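Chapter 4
Before the First Page: Planning a Small Website With the Client

What this chapter covers: the first meeting, the content list, the site map, who writes the words. No code yet. Code starts in Chapter 5. If you skip ahead, come back here before you take anybody's money.

4.1 Starting from the wrong end

Most beginners open the editor first. Pick a colour, pick a typeface, draw a header. Two evenings gone and there's a nice looking front page with nothing to say. Then the client sends the text and it is 1000 words where you left room for a slogan.

So, content first. Always. Even on a four-page site for a friend.

The running case in this chapter is a site for Larninia, a small pottery school that wanted three things: a list of courses, a place to show finished work by the teachers, and some way for people to book. They came to Koltix, the studio where I was working then, with an old site of 782 pages. Yes, really. Every course date since the begining had been given its own page and none had ever been taken down.

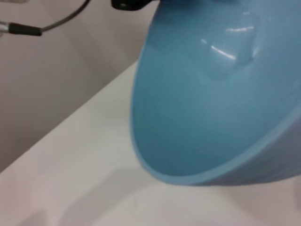
Jonatan Torvik objected at this point, when the chapter went round in draft: old pages are not always rubbish, people have bookmarked them, other sites link to them, and a studio that bins the lot in one go will spend August answering emails about broken links. He wanted a warning put in before any student reached for the delete key. Fair. Consider it put in. We come back to redirects in Chapter 9, and until then the rule is: list everything, delete nothing.

4.2 The first meeting

Keep it short. One hour, and send the questions beforehand so the client has time to think. These are the ones I still use, more or less in this order.

Who comes to the site now, and how do you know?
What do they ring you up to ask?
What do you want them to do before they leave?
Which pages would you miss if they went tomorrow?
Who will keep it up to date, and when in the week will they do it?

The last one gets skipped a lot. Don't skip it. A news section with nothing new in it looks worse than no news section. At Larninia the answer was Kilian Auer, one morning a week, and that settled plenty: no blog, no daily anything, one page of dates he could change himself without ringing us.

The second question was the useful one. Callers asked about parking, about whether beginners were welcome, and how long until they could collect their pots. None of the three was answered anywhere on the old site. All three went on the new front page.

Write down the client's own words. If they say "classes" and you say "courses", use classes. Visitors will probably say it the way the client does, after years of talking to them on the phone.

4.3 The content list

A plain spreadsheet. One row per page. Columns: address, title, what it is for, who owns it, last changed, keep / merge / archive. Dull work, a day or two of it, and it'll save you a week.

With a very large site you can take a sample first. We took 100 pages from the old Larninia site and sorted those, which was enough to see the pattern. Past course dates, nearly all. After that the rest went quickly, sorted by address, and what was left over came down to around 4 kinds of page. That number is the one to show the client. It turns a frightening job into an ordinary one.

Do the list yourself, by hand, at least the first time. There are tools that crawl a site and fill in the address and title for you, fine, use them for that. They won't tell you what a page is for. 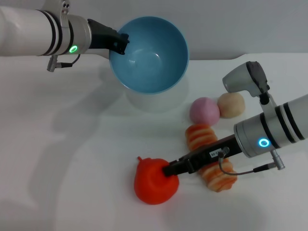
Once the list is done, group the rows. Paper slips work, a wall works. Ask two or three people who are not the client to do the grouping as well and see where they differ from you. Bronisława Cieślak put "gift vouchers" under booking, we had it under shop, and the shop had only that one thing in it. So no shop. Vouchers moved to booking and the menu lost an item.

4.4 The site map

One sheet. Boxes and lines. Front page at the top, main sections under it, and no third level unless you can defend it out loud.

Common mistakes:

A menu that copies the client's staff chart. Visitors don't know the staff chart.
A section called "Information". Everything is information.
A gallery put in a separate site with its own menu, so people get in and can't get out.
Labels that are clever. "Our Journey" for the prices page, I have seen it.

Get the sheet signed off, with the date on it. The Larninia one says 2018-12-06 in the corner, and when someone asked months later for an extra section we could lay the sheet on the table and talk about cost in a calm way.

4.5 Who writes the words

Agree this now, in writing. If the client writes, give them a length and a deadline for each page. If you write, charge for it. Half and half is the usual arrangement and the usual cause of delay, so name one person per page in the spreadsheet. You already have the column.

Exercise 4.1
Choose a site for a local club or small business. Make a content list of its main pages, using the columns in 4.3. Mark each row keep, merge or archive and give your reason in one line. Bring it to the next session, on paper please.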